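Utville Early Learning Network
Speaker notes: Play food and the pretend kitchen
Speaker: Vibeke Mikkelsen, Learning Materials Program
Session begins 10:30 a.m., February

Opening

Good morning, and thank you to the Utville network for the invitation. My remarks concern play food: how it is chosen, how it is set out, and how it is put away. The Jedarby lending library now holds 3,244 items for pretend play, and food is the category most often requested by member classrooms.

(Pause. Confirm that the handout has reached the back rows.)

Choosing the pieces

Fruit is a good place to begin. Children know it, they name it early, and they are willing to share it. Our guidance asks for a clear outline and a strong color. A strawberry should be known by its shape before the child is close enough to see the pattern on it.

Small pieces require care. Every item must pass the small parts check before it goes to a room serving children under three. Soft items are also checked at the seams.

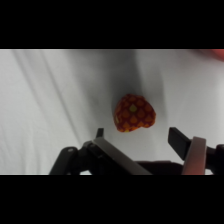
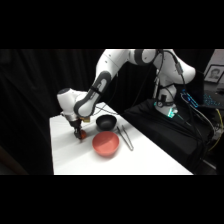
Slide 3. First picture: a small red-orange piece in the shape of a strawberry or heart, with a seed-like pattern. Second picture: the table, with a black bowl, a larger coral-red bowl and metal tongs.

Setting the table

Two bowls are sufficient for a first activity. Ask the children to serve from one to the other, and let them decide what the dish is to be called. Bowls of different colors allow simple directions - "put it in the red one" - without any need to point.

Tongs may be introduced once the children are at ease with serving by hand. Staff at the Revwood center offer them for short periods and keep spoons within reach.

(Invite comments from the Pattinasarany delegates on serving tools.)

Putting away

Soft pieces are returned in the cloth bag and hard pieces in the box. Please record missing items on the loan card. Replacement requests go to the Jedarby desk.

Questions, then break.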